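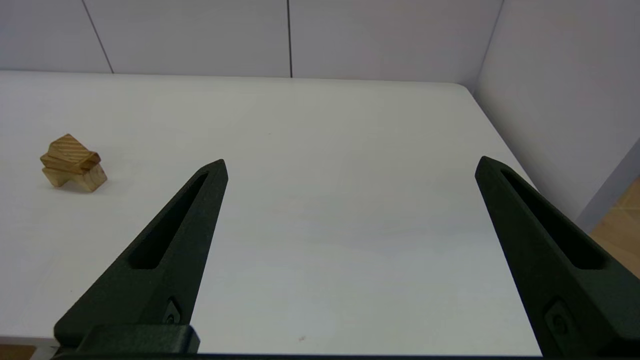

Gumasel art talk, Futach meetup, Wed 26 May
NOTES, don't read out word for word

Opening
Hi, thanks, who plays. Hands up. Gumasel = co-op mech shooter, Akosa's second game. Season 4 went live in April. I did skins. Tonight: why players couldn't tell the mechs apart and what we changed.

The problem
Ellwood map, fog, night. Bug reports all the same: "shot my freind again." 457 of them. Skins too busy. Decals on decals. Clip one goes here, let it run, don't talk over it.
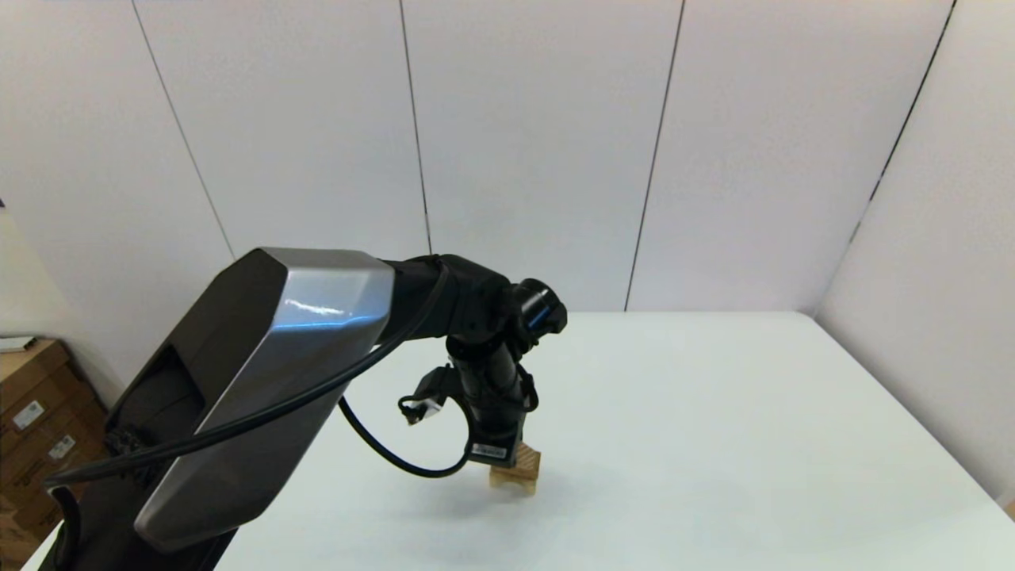 Fix one was values before color. Paint the mech in grays, shrink it to thumbnail, squint. Still reads? Ok, now color. Top faces light, sides dark, like the silver panel up here next to its charcoal side face. Bevels do the rest, highlight near the top and you get the shape straight away. One small accent only, the blue ring on the wrist is plenty. Our old skins had glow strips everywhere.
(drink water)

Fix two, silhouettes
Heavy = wide shoulders. Scout = long legs, no backpack. Lost a week arguing over the backpack. Skip if running late.
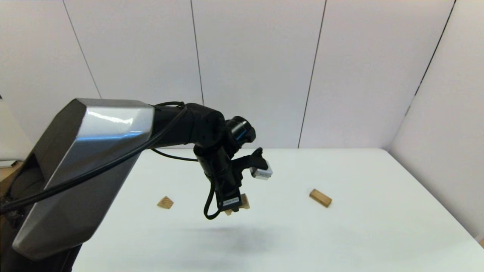 Cables. Everyone loves modeling cables, I love modeling cables, they wreck the outline at distance. Rule now is they stay close to the body or they get cut. A thin loop hanging under the arm like this one, lovely in the hangar view, gone or flickering in a match. So we keep it for the hangar model and drop it at LOD 2. Animators happy too, less clipping at teh elbow. 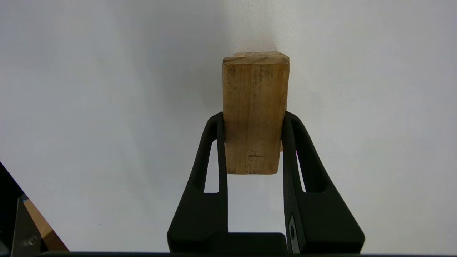 What we'd do differently
Test on Ellwood first, not last. Talk to the UI team before picking team colors (they had orange already!!). Fewer skins per season, 3 good ones.

Questions
If asked about Season 5: can't say. If asked about prices: not my department. Link to slides on last screen, leave it up.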